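Dunard Catalog of Cable Clips, Ties and Wall Brackets: README

Welcome, and thanks for taking the time to read this before opening the files. The Dunard catalog is a set of plain tables covering the small parts that hold home wiring in place: clips, ties, saddles, snap bushings, stick-on mounts, and the little brackets that go inside a wiring cabinet. It began as one long spreadsheet for my own hardware counter in Sterville, where people would come in holding half a broken clip and ask for "another one of these, please." After a few years the spreadsheet had grown so many side notes that it seemed kinder to everybody (me included) to clean it up and share it.

What you get

There are 4 tables, all saved as comma-separated text with a header row:

parts.csv has one line per part, with the size, color, material and the way it fastens.
fits.csv says which part goes with which cabinet, panel or cable.
packs.csv lists how the parts are sold, whether single, bagged or boxed.
notes.csv holds the remarks from the counter, lightly tidied for spelling.

The parts table has 102 lines in the current release. That may sound small if you're used to a wholesaler's list, but every one of those parts has been in my hand at some point, and I've put calipers on each of them myself. I would much sooner have a short table I trust than a long one copied off the backs of packages.
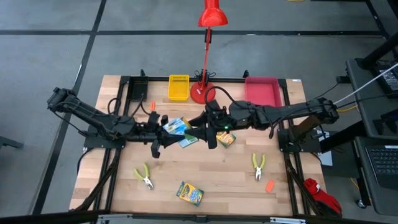
Each part has an ID made of two letters and a number. The letters tell you the family: CL for clips, TI for ties, SA for saddles, BU for bushings, MO for mounts and BR for brackets. The numbers were handed out in the order I got around to measuring things, so please don't read any meaning into them. CL-31 isn't bigger or newer than CL-12, it was just further down in the drawer.

How the measurements were taken

Lengths and widths are in millimeters, measured at the widest point, with the part closed if it closes. I know that plenty of folks here think in fractions of an inch, and I do too when I'm cutting shelves, but most of these parts are molded to metric sizes and converting them back and forth was causing silly mistakes. There's an inch column beside each metric one for convenience. If the two ever disagree, go with the metric one and drop me a line.

For clips and saddles, the "holds" column gives the thickest cable that went in without having to be forced. This is a matter of feel, and my thumbs are not your thumbs. A stiff outdoor cable will seem thicker than it measures, and a soft speaker wire will squeeze into something a size down. Leave yourself a little room, especially if you expect to pull another cable through next year (and you will, everyone does).

Ties are given by full length, tail included. The "bundle" column is the widest bundle the tie could close around with two clicks of the tail through the head. One click will hold for an afternoon, but I wouldn't leave it that way inside a wall.

Color and material

Color is a plain word: black, white, gray, natural, and so on. "Natural" is that milky off-white you see on undyed nylon. Material is filled in only where it's molded into the part or stated by the seller. Where I was guessing, I left the cell empty, and I'd ask anybody sending in additions to do the same. An empty cell does no harm, and a wrong one gets a clip put up in the sun that was never meant to be there. 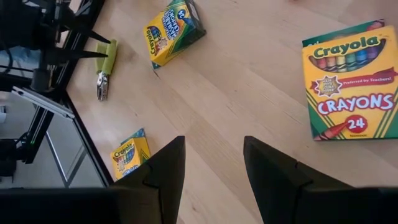

Families of parts from Galtau and Layug

Most of the brackets come from two makers, Galtau and Layug, and their parts look so much alike that I had them mixed together in one bin for longer than I care to admit. The Galtau bracket has a round post and the Layug one has a post with a flat side. They will both push into the same hole, but the Layug one can't turn once it's in. If your bracket swivels when you tug on the cable, you have very likely got a Galtau part where a Layug part should be. The fits table treats them as separate for that reason, with "yes," "no" or "loose" in the last column. "Loose" means it goes in and stays in until somebody bumps the door.

The older Layug mounts have a foam backing and the newer ones have a thin film. I've kept them on separate lines, since the foam ones want a clean painted wall and the film ones will put up with bare metal.

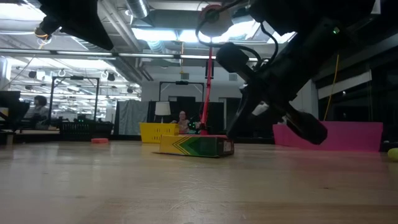

The notes table is the part I'm fondest of, and also the least tidy. It collects the sort of thing people say at the counter once the part they bought has been up for a few months: which ties went brittle in the attic, which saddles marked the baseboard, which mount let go behind the TV in July. Bench wiring comes up a lot too, and there the trouble is usually slack. Black cables looped over the upper section of a jointed arm, as in the photo just before this paragraph, are a fair sample of the kind of run people ask about, and my usual advice is to bend the joint as far as it goes both ways before choosing a clip, then leave the loop a bit bigger than looks neat. Notes on that subject are tagged "moving" in the table, so you can filter for them.

Known gaps

Nothing for conduit yet. Nothing metal except a few of the saddles. There are 9 parts marked "check" in the status column, which means I measured them once and want to do it again with a fresh bag. Pack sizes change without warning, so look at the bag before you count on the packs table.

Sending in corrections

Corrections are very welcome. Please give the part ID, what the table says, and what you measured, and mention whether the part was new or had already been on a wall. Used clips spread a little, and I'd like to keep those figures out of the main columns.

You're free to copy the tables, print them, or tape them up inside a cabinet door. If you pass them along, keep this file with them so the next person knows what "loose" means.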